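Treltix: dating app opening lines

Hello and welcome! Treltix is a small set of first messages people sent on dating apps, along with whether anybody wrote back. Obsa Shiferaw and I started it in September, after one too many evenings reading our friends' chats out loud (with their blessing, I promise).

What's in it

There are 286 opening lines, one per row, and more than 100 of them mention food in some way. Pizza is well ahead of tacos.

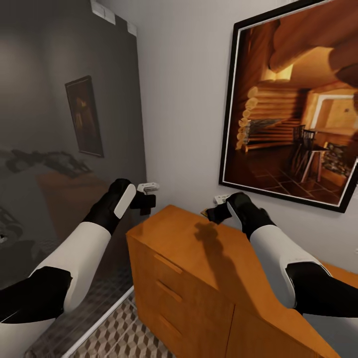
Columns

line: the message as it was typed, spelling and all
app: Wunden or Flemex
reply: yes, no or unknown (33 rows are unknown, mostly from deleted accounts)
tone: our own label, so please take it lightly

Names and hometowns were swapped out by hand. If you spot one we missed, do write to me and I'll fix it the same day if I can.

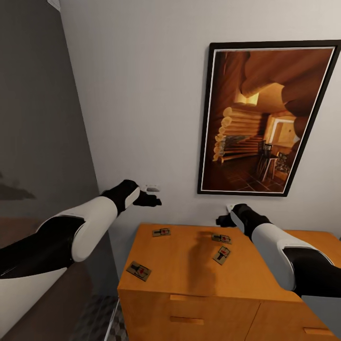 The tone labels were done by 2 people, Obsa and me, and we argued happily over what counts as flirty. Where we couldn't agree, the row says mixed. Everyone who shared lines lives in or near one city, so please don't use this to say how the whole world flirts!

Contact: Eino Kettunen
Last updated November 25, 2021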